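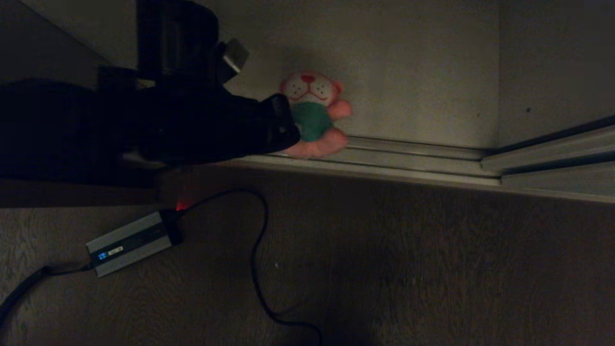
Re: [robotics-club] Soft pickups, and where we are with the arm

List home | Archive | By thread | By author | Previous message | Next message

From: Tsutomu Mizuno
Date: September 2021

Hello all,

Thank you for the patience, and thank you especially to Dlamini for the note I've pasted below, which I have been meaning to answer properly and kept answering in my head while doing the dishes. Let me go bit by bit.

> Are we still using the bear for the floor task? Our
> half of the club has been practicing with the foam blocks
> and I would like to know before we get too attached to
> them. Also, has anyone written down the starting position?
> My students each have their own idea of it.

Yes, we are still using the bear! The one with the green shirt and the pink head, on the floor by the sliding-door track. The blocks are fine for learning the controls, so please don't throw out what your students have done with them, but a plush toy gives when you squeeze it, and that is the part I'd love everybody to get a feel for before the meet in February. A block tells you right away that you have hold of it. The bear lets you believe you do.

As for the starting position, it's my fault that it never got written down. Here is how we run it at our end:

The bear sits upright on the floor, back toward the wall panel, face out. The arm comes in from the left. Bring the gripper up to the side of the bear first and stop there. Let the driver take a good look before closing anything. Each driver gets 3 tries and then hands over, no matter how close the last one was (I know, I know, I have heard all the arguments).

> Second question, about the fingertips. Are the square ones
> the final ones? One of my students drew a rounded pair that
> I think is quite lovely.

Please send the drawing! We have stayed with the squared tips for now. They are blocky, and from the driver's seat it is easy to tell which way they point, which the younger ones appreciate. They do hide a good bit of the bear once you are up against it, though, and a slimmer rounded pair might help there. I would be happy to try both on the same afternoon and let the students argue it out.

> Last thing, do we need to bring our own power supply?

No need. There will be one at each station. I would only ask that you remind everyone about the cables on the floor. Ours have a way of looping out into exactly the spot where a person wants to kneel and look at the bear from the front. Walk behind the arm, please, and if you have to move a cable, say so out loud first.

A few leftovers. The Kisteo practice sheets are in the shared folder, 11 pages, and you can skip the first 2 if your group has already done the safety talk. Brumunach has asked whether parents may watch, and my answer is yes, gladly, as long as they sit on the far side of the room. We have 38 chairs. If your family is a large one, a cushion would be welcome.

I still need a name from the Dasis group for the scoring table. Anyone who can read a stopwatch will do.

Warmly, and with apologies for the length,
Tsutomu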